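Section 4. Installing and Leveling the Fluvness Shelving Unit

4.1 Before you start

Read this section completely before opening the hardware bag. The unit is intended for indoor use on a hard, flat floor. It must be fixed to a wall whenever it stands taller than 794 mm.

Tools required: tape measure, spirit level, pencil, rubber mallet, 4 mm hex key (supplied), drill and bit suitable for the wall.

CAUTION: Wall fixings are not supplied. Drywall, brick and concrete each need a different type. Check for pipes and cables before drilling.

4.2 Assembling the frame

1. Lay two uprights on a blanket or flat cardboard with the slots facing up. The end with the molded foot is the bottom.
2. Fit the short cross members between the uprights. Push each tab fully into its slot, then tap down with the mallet until the shoulder meets the upright.
3. Repeat for the second pair of uprights.
4. Stand both side frames up and connect them with the long beams, lowest beam first. A second person should hold the frames during this step.
5. Insert the locking pins. Do not tighten the hex bolts yet.

Note: If a tab will not enter its slot, check that the upright is not upside down. Do not file or bend the tab.

4.3 Leveling

1. Move the unit to its final position. The overall width is 1,082 mm; leave 20 mm clear on each side.
2. Place the level on the lowest long beam and turn the feet until the beam is horizontal. Turning clockwise raises the corner.
3. Check front to back on both sides, then repeat the check on the top beam.
4. Tighten all hex bolts, working from the bottom up.

If the floor slopes more than the feet can correct, use a Brukus packing plate under the low side. Stack no more than two plates under one foot.

4.4 Fitting the shelves

1. Set the shelf clips at the chosen height. The minimum spacing is 299 mm when storage boxes are used.
2. Lower each shelf onto its clips, rear edge first.
3. Press down at all corners until the clips engage.
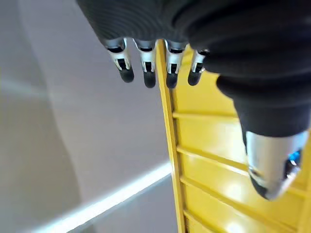

CAUTION: Distribute the load evenly and keep the heaviest items on the lowest shelf. Do not climb on the unit.

4.5 Maintenance

Retighten the hex bolts one month after installation and once a year after that. Wipe surfaces with a damp cloth and mild soap. Solvent cleaners will damage the coating.

If the unit is moved, remove all items and shelves first, release the wall fixings, and repeat 4.3 in the new position.

Section revised Monday, June 2, 2025. Technical editor: Glykeria Kokkinos.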